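Skavora household wiping set: README and recording rules

Maintained by Anitha Mudaliar and Benedikt Weidemann. Last revised 27 September 2024.

What is in the set

The set holds 2,000 recordings of one person doing household cleaning tasks with a pair of handheld grippers. There are 29 task names, listed in tasks.csv. All recordings were made at the Gemport and Kleinschmidt sites. The Pustel site joined in January and its material will be released separately once it has been checked against the rules below.

Each recording folder has the head view, the pose track for each gripper, the jaw opening for each gripper and a short notes file. Times are in seconds from the start of the recording. The left and right grippers are always the operator's left and right, whichever way round they come out in the head view.

Why there are written rules

The first batch was recorded with each site following its own habits. Gemport started with the jaws open, Kleinschmidt with them closed, and the two sites used the word "wipe" for different things. Wiebke Wunderlich went through that batch by hand and 98 recordings had to be relabelled. The rules were written from her notes and apply to everything in this release.

Rules for the operator

1. Start and end with both grippers held still for 3 seconds.
2. Pick up the sponge or cloth with the jaws, never with the fingers. If it drops, pick it up again with the gripper and carry on. Drops are kept and marked in the notes file.
3. Keep the marker cubes facing outwards and clear of sleeves. Push loose cuffs up before starting.
4. When only one gripper is working, keep the other one in view with its jaws open. Do not let it hang at your side.
5. Wear the chest strap over the top layer of clothing and check the buckles before each session.

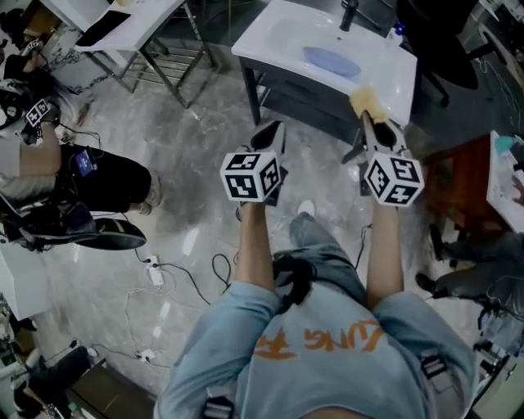
Sink task: sponge in the right gripper, left gripper open, both cubes in view.

Rules 3 and 4 cause the most questions. A cube that turns away for a moment is fine and the pose track will be filled in. A longer loss is marked as a gap, and a recording with a gap during contact with the surface does not go into the release.

Rules for the room

Cables and power strips stay out of the operator's path. Anyone else in the room may sit or stand nearby but must not reach into the work area while a recording is running. Everyone present signs the consent sheet, including people whose legs or hands are all that may show. Letters, parcels and family photographs are put away beforehand.

Shiny surfaces such as glazed basins and polished floors are allowed. Write "glossy" in the notes file – some users filter on it.

Labels

"Wipe" means the sponge or cloth moves while touching the surface. "Press" means it touches and stays put. "Approach" ends at first contact. Marlene Ostermann settles disputed labels and her decision is recorded in labels_log.txt.

Known problems

Jaw opening reads slightly too wide when a thick sponge is held. Some Kleinschmidt folders have the notes file in German only.

Reporting a fault

Send the folder name and the time in seconds to Hilde Cuypers. Please do not send edited copies of the recordings.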